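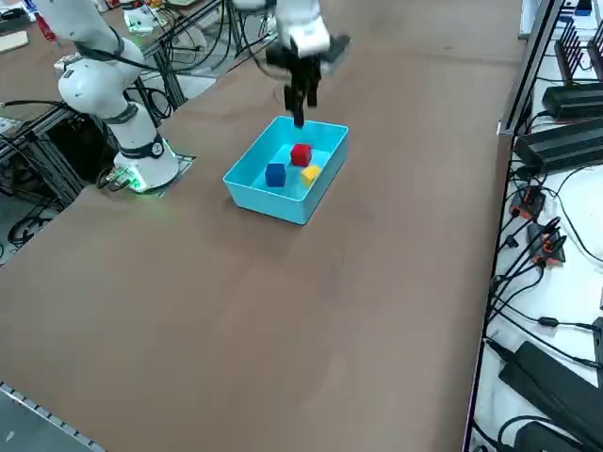
Can three little colored cubes in a tray keep a toddler busy?
Longer than most of the plastic stuff with batteries in it, as long as the cubes live in the tray and the tray lives where small hands can reach it.

OK so this is going to be a thread, sorry to anyone who follows me for soup. I have gone completely tray-mad and I need to talk about it!

Red, blue, yellow. Wooden cubes in a shallow light blue tray. We own a huge bin of blocks (a gift, a very generous gift) and for months it got dumped on the rug, kicked under the couch and ignored. Then I put a few cubes in a tray on the low table and walked off to fold towels. When I came back there was a tower. A tower!

A shallow tray beats a bin, I will die on this hill. With a bin you can't see what's at the bottom, so the only way to find anything is to tip it. With low sides everything is right there and the reaching in is easy, even from a bad angle.

I like sides that flare out a bit too. Easier to get fingers around the edge and carry it, and carrying the tray to the table is at least half the fun in our house. The march across the kitchen is taken very seriously.

Rounded corners, yes please. Crumbs wipe right out. I had a square-cornered one from Lurneo before and there was oatmeal in there that I think came with us from the old apartment.

Things we do with the cubes, in no order at all: stack them, line them up, hide one under a cup, put the yellow one "to bed" under a washcloth, knock everything over, ask where blue went, find blue in my slipper.

The game that really took off is just taking turns. I take one out, you take one out, then they all go back in. That's the entire game. We played it for 2 hours on and off during the big rain and I was the one who quit.

Oh and color names! I didn't drill them, I'm too lazy. I just say "red one please" and get handed whatever, and I say thank you for the yellow one. Now I get corrected if I'm wrong, very loudly, at the Grestlow farm stand, in front of people.

Somebody asked about rotating toys. I tried a proper chart from the Idard newsletter and lasted 3 days. What stuck is a shelf in the hall closet with the spare trays on it - when one gets boring I swap it. Last August I forgot about the shelf entirely and it was like a second birthday when I opened the door.

Cleaning: damp cloth for the cubes, dry them right away, don't soak them. I left a set in the sink once and the paint went all fuzzy at the corners. The tray gets soap and water with the lunch dishes.

Cleanup is 90 seconds on a good night, and that includes the speech we have to give to each cube. On a bad night I do it myself with a cracker in my mouth and that's fine too.

Next up I want to try a tray with just lids and jars. Or big buttons when we're past the eating-things stage. Tell me what's in your trays, I want all of it!

Last updated: Apr 23, 2019

Comments

maeng_mornings: We do pinecones! Messy but she loves lining them up on the windowsill.

tworowsback: Trying this tonight with the 2 blocks I can still find. The rest are under the fridge I guess

pebblesoup: the speech to each cube - ours has to kiss them. every one. bedtime takes forever

quietkettle: Please still post the soup though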